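Lurkham hand-held gripper kit, reviewed
Friday, February 11, 2022

The Lurkham kit costs $371 and arrives as a bag of screws with opinions. I built mine at home over most of January, then a second, having learned nothing. The manual says 22 steps. Step 7 is really four steps in a trench coat.

Charmaine Mathebula, who builds hers at the Westex workshop, told me to leave the finger pivots a hair loose. She was right, and has mentioned it since.

Squeeze the handle and the jaws close evenly. Foam fruit sleeves are my favorite test, all squish and no dignity, and the padded fingers hold one without flattening it. Drink cans are fine too.

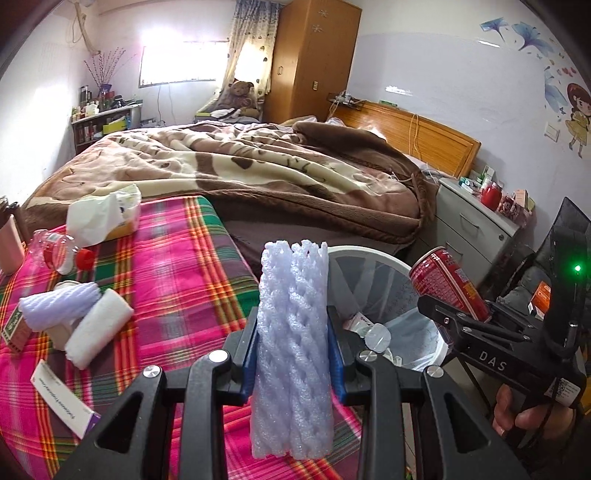
The handle is less lovable. After an hour my wrist wanted a lawyer. Spare pads ship separately, slowly, and I'd order them with the kit.

Four stars, one withheld for step 7.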